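About Belten School of Bookkeeping

Belten School was founded to give working adults a sound training in bookkeeping, payroll and office practice. It began as an evening class above a stationery shop on Olaniyan Street, where Regula Bachmann taught double-entry methods to clerks from the neighboring warehouses. The school moved to its present address, 229 Villus Road, when the evening class outgrew the upstairs room.

Belten now enrolls 300 students each year across its day, evening and correspondence programs. Most are employed when they join us, and a good number are sent by small firms that need one trained person to keep their accounts. No earlier study of accounting is required. Applicants sit a short arithmetic paper and meet with a member of the teaching staff before a place is offered. 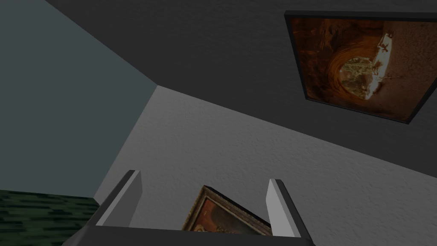

The certificate course runs for four terms. The first two cover ledgers, bank reconciliation and the trial balance, and all written work in that period is done by hand. Payroll and sales tax follow in the third term. In the final term each student prepares a full set of year-end accounts under the supervision of Rezaul Biswas, Head of Studies.

The school is governed by a board of trustees chaired by Sabina Uddin. Day-to-day management rests with the Principal, Kastriot Đorđević, who joined the school as an instructor in payroll law. The board publishes its annual report each December, and printed copies may be requested from the front office.

The Gikavon Fund, established by former students, assists with tuition and the cost of textbooks. Awards are made once a year on the basis of need. Inquiries about the fund should be addressed in writing to Rezaul Hettiarachchi, Registrar. The office is open until 6 p.m. during term, and visitors are asked to report to the front desk on arrival.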